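5 Recording demonstrations on the two-arm bench

This section covers the recording of demonstration episodes on the Trastitz bench, from power-up to the closing of a batch. It assumes that the arms have been mounted and aligned as in section 3 and that the leader handles have been paired as in section 4. Replaying and training are dealt with in section 7.

5.1 Terms used

Episode: one continuous recording, from the start tone to the stop tone, of one attempt at one task.

Batch: a set of episodes recorded with the same task card, the same object set and the same operator.

Home pose: the stored joint positions to which both arms return between episodes.

Task card: the text file that names the task, the objects and the start and end conditions. The wording of the card is stored with every episode and is later given to the model as its instruction.

5.2 Before powering up

1. Check that the emergency stop is within reach of the operator's seat and is pressed in.

2. Run a hand along each cable from the gripper to the base. The ties must be tight on the links and slack must be left at each joint. A cable that pulls taut at full reach will shift the wrist readings and may trip the joint.

3. Remove tools, tape and packaging from the tabletop. Anything left within view of the cameras will be learnt as part of the task.

4. Wipe the tabletop with a dry cloth. Do not use solvent on the side walls.

5. Close any blinds and switch on the overhead lights. Leave the lighting alone for the whole batch.

CAUTION: Do not lift or move an arm by its gripper when the power is off. Support the forearm with one hand and the lower link with the other.

5.3 Powering up and homing

1. Switch on the bench supply and wait for the controller to finish its self-test.

2. Release the emergency stop by turning it clockwise.

3. Select Home both on the operator screen. The left arm moves first, then the right. Keep hands outside the side walls until both arms have stopped.

4. Squeeze and release each leader handle once. The matching gripper must open and close fully. If it opens only part way, repeat the pairing in section 4.6.

NOTE: If the arms are homed while the leader handles are out of position, the screen shows a mismatch warning. Move the handles slowly to the marked rest points and the warning will clear. Do not override it.

5.4 Preparing the task card

1. Open a blank card and give it a name that has not been used before. Names are not case-sensitive.

2. Write the instruction as one plain sentence, such as "put the yellow block in the tray with the left arm". Name the arm only if the choice of arm matters.

3. List each object by the name on its storage box.

4. State the end condition so that a second person could judge it from the video alone. "Block at rest in the tray, gripper open" is acceptable. "Task done" is not.

5. Have the card read by someone other than the author. At Irkcombe this is done by Nkrumah Ankrah, and cards are returned to the author on the same day.

5.5 Recording an episode

1. Place the objects according to the layout number shown on the screen. Layouts are drawn at random and must not be skipped, including those that look awkward.

2. Take hold of both leader handles, even for a task that uses one arm. An unattended handle can sag and drag its arm into view.

3. Press the left pedal. Recording begins at the tone.

4. Wait for two seconds without moving, then carry out the task at an even pace. Avoid long pauses in mid-air — the model will copy them.

5. If a grasp slips, open the gripper, back away and try again within the same episode. Recoveries are wanted. Mark the episode R when it ends.

6. When the end condition is met, hold still and press the left pedal again.

7. Grade the episode as Keep, Keep R or Discard. Discard is for faults in the recording, such as a hand in view or a dropped camera stream. A failed attempt that was recorded properly is graded Fail from the drop-down list and kept.

8. Select Home both before resetting the objects.

CAUTION: Never reach into the workspace between the two tones. Press the right pedal to abort if an object has to be moved by hand.

5.6 Use of the second arm

Each arm is recorded on its own channel whether or not it takes part. In single-arm tasks the idle arm should be held clear of the objects, with its gripper open, and should not rest on the tabletop. 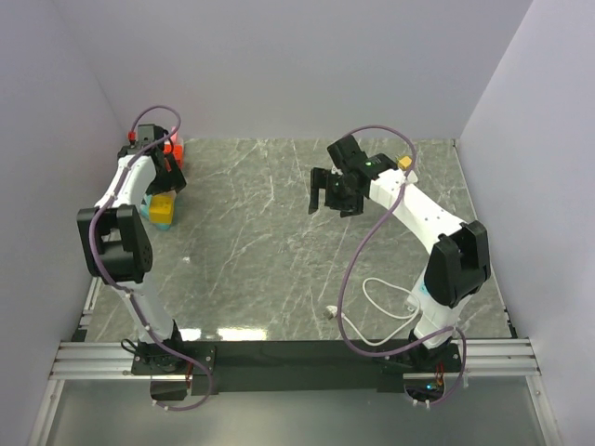 For two-arm tasks the order of contact matters. Bring the steadying arm to the object first and let it settle before the working arm approaches. If both grippers need to hold the same object, close them one after the other. Closing them together loads the wrists and is the usual cause of error 226.

The two arms can reach each other over the middle of the table. Collision checking slows them when they come close, and this slowing is recorded. Episodes in which it lasts longer than a moment should be discarded and the approach repeated from a wider angle.

5.7 Closing a batch

1. Select Close batch. The controller checks that all camera streams and joint logs are of equal length.

2. Review any episode flagged in amber. Gaps in the joint log cannot be repaired and the episode must be discarded.

3. Enter the operator's initials and any change in the set-up, however small. A replaced cable tie counts as a change.

4. Copy the batch to the Rurnska store. Do not delete the local copy until the transfer report shows no missing files.

The first release of the Rinaldi set holds 2,571 episodes, of which 1,007 are two-arm tasks. New batches are added to it only after sign-off by Baltasar Cantero.

5.8 Shutting down

1. Select Home both, then Park. The arms fold to their rest positions.

2. Press in the emergency stop.

3. Switch off the bench supply and return the objects to their storage boxes.

Section revised 2025-07-13. Replaces all earlier copies of section 5.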